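项目管理 > 在研项目 > Flellex 示教项目 > 进展报告

2021年2月11日,星期四
撰稿:Zyanya Rosales

Flellex 项目遥操作示教阶段进展报告

本报告提交给 Echeverría 基金,说明上次拨款以来遥操作示教数据的采集情况。任务仍是桌面泡沫方块的抓取与搬移,由操作员远程控制机械臂逐条示范,系统同步记录关节角、夹爪开度和各路图像。

一、采集进度

去年8月至今共录制示教334条,经复核可用于训练的139条。淘汰的主要原因是操作中途停顿过长,以及图像与关节数据时间戳对不齐。后一问题在更换 Arnus 采集软件的版本后没有再出现。 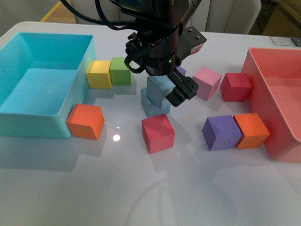

操作员培训由 Nele Van Leeuwen 负责,新人须先完成20条练习示教,练习数据不入库。练习中最难掌握的是方块彼此贴近时的下爪角度。像这样夹住一块浅蓝色方块、正下方还有另一块浅蓝色方块的情形,头部视角很难判断两者之间的间隙,操作员需要切换到腕部画面确认。目前的规定是,间隙看不清时先停住,不得凭感觉继续下压。

腕部画面的另一个用途是检查夹持位置。夹爪闭合后,两指与方块侧面的接触情况在近处看得比较清楚,复核人员也据此给每条示教打分。方块表面并不一致,有的带凸起纹路,有的边角已有裂口,复核时一并记入备注。

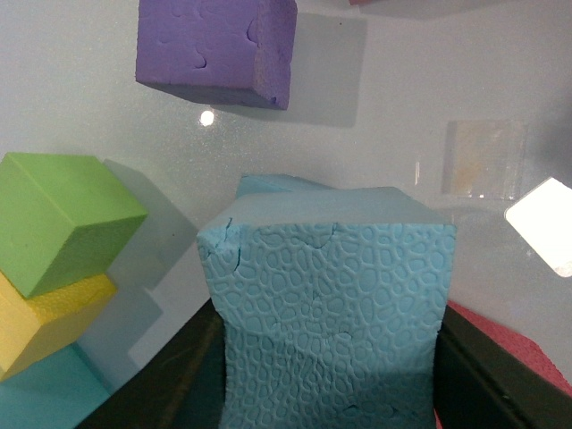
二、遥操作设备

主手为 Trakton 手柄。初期平移比例设得偏大,操作员稍一抖动,夹爪末端就会偏离目标。一月起改用较小的比例,并在靠近桌面时再降一档。改动后单条示教的时间变长,但废弃的条数减少,我们认为可以接受。

抬升动作也作了统一。夹住方块后先竖直提起,再做水平移动,避免带动旁边的方块。

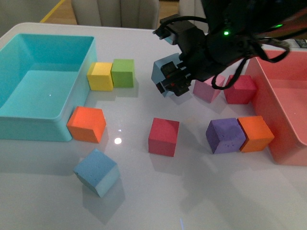 放下时按相反顺序执行,松爪前停顿一下,便于后期切分动作段。这项要求写入操作手册后,切分工作基本可由脚本完成,人工只处理脚本报错的条目。

三、初始布局

每条示教开始前,先把机械臂移出画面,再拍一张桌面布局照。布局照与示教数据用同一编号保存,回放时可以直接对照。 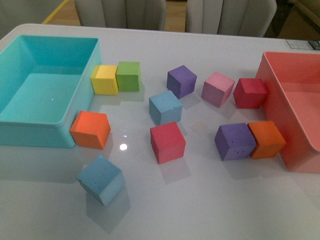 布局的难度分级由 Nele Van Leeuwen 与我共同拟定,依据是方块间距和离料箱外壁的距离。中间区域的方块四周留有空隙,归入简单一级;黄色和绿色方块并排紧靠,夹爪手指难以插入,归入困难一级,紫、橙两块相邻的情况同理。现有可用数据偏重简单一级,下阶段会作调整。

四、问题与下一步

桌面反光较强,光斑有时影响图像分割,计划试用哑光垫。困难一级的示教由3名操作员轮流录制,以免数据只反映一个人的习惯。经费使用与预算相符,本期不申请追加。

近期文档
- 遥操作手册修订说明
- 示教数据复核与评分办法
- Trakton 手柄标定记录
- Arnus 采集软件升级备忘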